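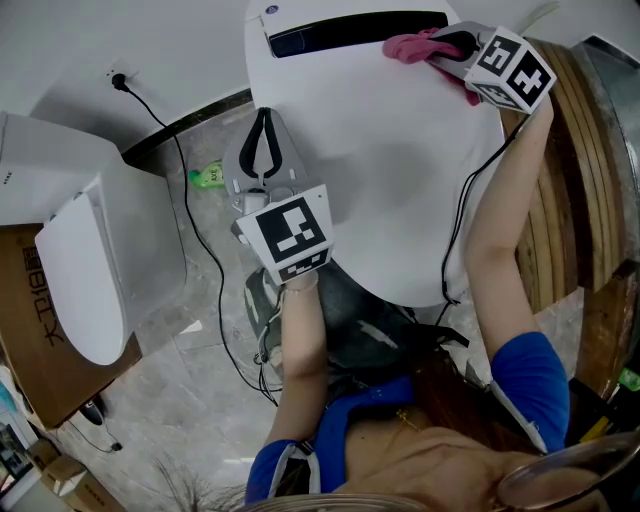

1. What we went to see

Our second-year project asks whether household cleaning is a sensible first job for a robot arm. As part of it we went to the open day at Lallano, a workshop that collects cleaning demonstrations for an arm called Welow. The invitation promised "the bathroom, solved". I went with Marichka Levchenko, who took the notes on timing while I asked the questions.

The work is done by a person with a gripper in each hand. One gripper carries a pink cloth and both have a white cube with black and white square markers on it, so that software can work out where each hand is in space. The toilet lid was closed while it was being wiped. I asked whether they also collect wiping with the lid up, round the hinges and under the rim, and was told that this was "planned for February". In our survey of 33 households those were the parts people most disliked cleaning, so I have put it down as a gap.

2. What was claimed

The handout says that 676 wiping demonstrations have been collected and that this is enough to train a policy for flat bathroom surfaces. It doesn't say how many were thrown away, or what counts as a clean surface. When we asked, our host Esko Kiiskinen said a run is accepted if the cloth has covered the area. Covering an area and cleaning it are different things, and our supervisor will want us to be careful with the word "success" when we quote them.

We also tried the grippers ourselves. Pinching a cloth is easy enough. Keeping it flat is not, and mine was bunched up after the first pass. Marichka managed 9 passes before she had to let go and start again. By hand she would have been done much sooner.

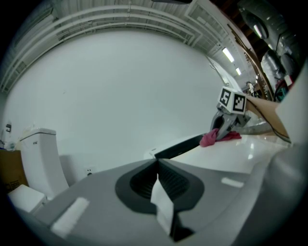 Bárány Student Robotics Group, Household Tasks Team

3. What we think

The glossy white surfaces bother me. They reflect the ceiling lights, and a camera on the gripper sees those bright spots move whenever the hand moves. Esko said the training copes with it. He may be right, but we were shown no results with the lights changed, and none from a second building.

The other trouble is the cloth. A sponge keeps its shape and a cloth doesn't, so two runs that start the same can end very differently. The group at Prommont, whose report we read before the visit, used a sponge on a fixed pad and still had two long sections on failures. Lallano's handout has no section on failures at all.
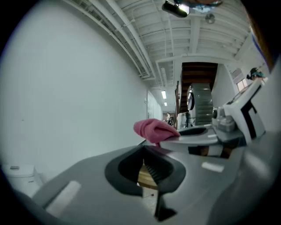
Figure 3. Pink cloth at the grippers, with the corridor and staircase behind.

4. For our own project

We will keep the hand-held method, which is cheap and quick to learn, but use a sponge for the first tests. Marichka wants to score each run with a coloured marker stain and a photograph before and after. I have asked Lallano for their rejected runs and will add them to the appendix if they arrive.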